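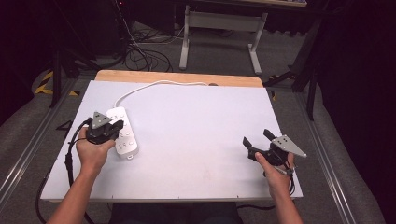
Slide 4. Two-handed work on a power strip: left gripper at the strip, right gripper open.

Notes (D. Urquijo, Thursday session, 9 minutes for this block)

Start with the rule, then the slide. Mokard practice sheet, item 9: one hand holds, the other stays open and clear until it has a job. Point to the spread fingers on the right.

Item 10, cables. Gripper cables run back toward the operator, down past the hands. Check for slack before each take – full reach, both arms, no pull on the connector. The cord of the work item is treated as part of the item and goes in the task sheet.

Item 11, work surface. Board goes down first, item on the board. Nothing on the board that is not in the task sheet.

Numbers, if asked: the Gistiner review covered 2,947 takes. We rejected 17 for cable snags, all recorded before item 10 was written. Do not quote a rate – the task mix changed in January.

Likely question: does this replace the site safety rules? No. Floor marking and rail clearance stay under the site document. Ours starts at the table edge.

Next slide: Flatosov checklist, short form.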